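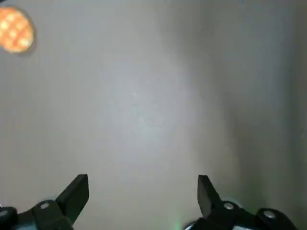 *Wrist camera view, cell 9, gripper open, waffle-patterned disc upper left.*

**Cell 9 maintenance meeting, Ovham, November**

Started 14:00. Ovham maintenance, Vanavero and the Lultuvcombe stores attended. Apologies from Rizzi.

**1. Last minutes**

Agreed, with one change: the cable clip was fitted to the wrist, not the base.

**2. Gripper**

- Counter read 755 hours at the last check. Fingers to be inspected every 200 hours from now on.
- Screws on both finger brackets to be checked with the torque driver and marked with paint pen. Vanavero to confirm the setting in writing.
- Spare finger tips are at Lultuvcombe - one pair only. Stores to order another.

**3. Wrist camera**

The picture is soft and the table is brighter in the middle than at the right. Ovham to clean the lens first, then try the focus. Lamp stays where it is until that is done.

**4. Table height**

Vanavero asked for the height to be taught again after any finger change. Agreed. Speed held at 500 mm/s until then.

**5. Any other business**

Rizzi still owes us the revised wiring drawing. Carried over.

Closed 14:50. Next meeting once the new tips arrive.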